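Subject: Re: [sustwood-dev] Timer drift in the Z80 core when playing long tracks 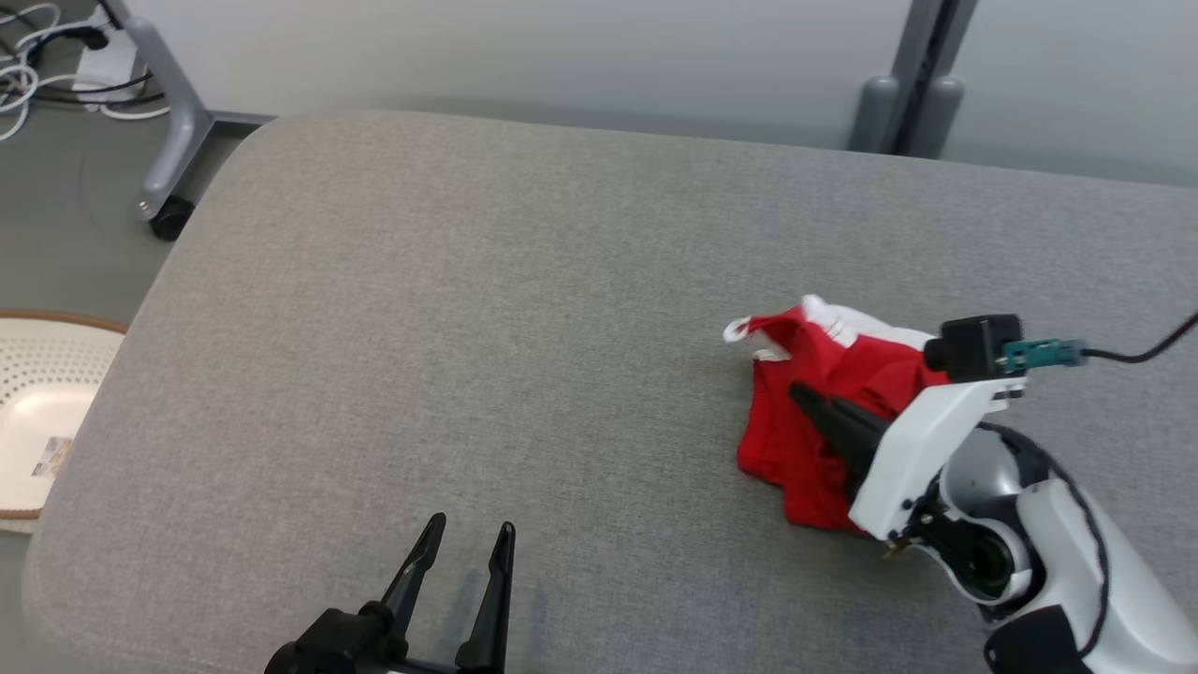
I spent most of Saturday on this and can reproduce the drift on both of my machines, so it is not specific to your setup. The short version is that the interrupt is being scheduled from the wrong point, and the error adds up.

Karabo Pretorius wrote:

> I have been running the longer tunes from the Corkton archive through
> the current branch and comparing the output against a recording from
> the real board. The first minute lines up well. After that the
> emulated version falls behind, and by the end of the track it is
> audibly late.
>
> I first suspected the resampler, but the pitch is correct and stays
> correct. Only the note timing moves. Shorter tunes show the same
> thing, it just isn't enough to hear.
>
> Two questions. Is the frame interrupt meant to be exact, or does it
> fire at the next instruction boundary? And does the HALT handling
> count the cycles it skips? I could not work this out from reading
> run_frame().
>
> I have a log of every register write with cycle stamps if that helps.

The log helped a lot, thanks. Answers in order.

The interrupt fires at the next instruction boundary, and that part is right. The real chip samples its interrupt line at the end of an instruction too, so a few cycles of jitter are expected. The trouble is what happens afterward. When run_frame() returns, it sets the next deadline like this:

```c
cpu->deadline = cpu->cycles + CYCLES_PER_FRAME;
```

At that point cpu->cycles already includes the overshoot from the last instruction. Each frame is therefore a little longer than it should be, and the extra is never paid back. It should be:

```c
cpu->deadline += CYCLES_PER_FRAME;
```

With that change the overshoot from one frame comes off the next, and the average rate is exact. In your log the first 336 frames gained 278 extra cycles with the old code. With the new code the error at the same point is 3 cycles, and it goes up and down from frame to frame without growing.

The low overshoot in those frames also answers your second question in part. Most tunes in that set sit in a HALT loop while they wait for the interrupt, and HALT is handled in steps of four cycles, so those frames end close to the deadline. The skipped cycles are counted. They are added in one go at the bottom of the loop, after the trace hook has run, which is why your stamps look wrong around each HALT. The playback is fine there; only the trace is off. I have moved the addition above the hook so the two agree.

Tunes that do not use HALT are worse. If the player polls a flag in a tight loop, or does sample playback in the main thread, the average overshoot depends on the instruction mix. This is probably why the drift you hear varies so much between tracks with the same frame rate.

There is one more thing I found while looking. Prefixed instructions (DD and FD) check for a pending interrupt between the prefix and the opcode. They must not. The prefix has to be treated as part of the instruction that follows it, and a run of several prefixes holds the interrupt off until the whole run is done. The same applies to the instruction right after EI. We had the EI case covered but not the prefix case. I don't know of a tune that depends on it, but it can break one at random, depending on where the frame edge falls.

The changes are in two patches on the branch named okonkwo:

- deadline arithmetic, plus the trace stamp fix
- interrupt hold-off after prefixes

Please test them separately. The first one should make no difference to any state dump inside a single frame – if it does, I have made a mistake and want to know. The second may change dumps for anything that uses IX or IY near the frame edge.

I have not touched the Mudent backend. It keeps its own frame counter and does not go through run_frame() at all, so it should not have the drift, but it does share the decoder and will pick up the prefix change. If someone who uses it could run a long track before we merge, that would be good. I don't have a working build of it at the moment – the audio library it wants will not compile with my current toolchain.

Save states are affected in a small way. The deadline was not stored before, as it could be worked out again on load. Now it has to be saved, so I have added a field and raised the format version. Old states still load. They start with a fresh deadline, and the first frame after loading may be a few cycles off.

Karabo, if you still have the recording from the real board, could you rerun your comparison on the longest track with only the first patch applied? I would like to see the offset at the start, the middle and the end. Raw sample positions are fine, no need to convert them.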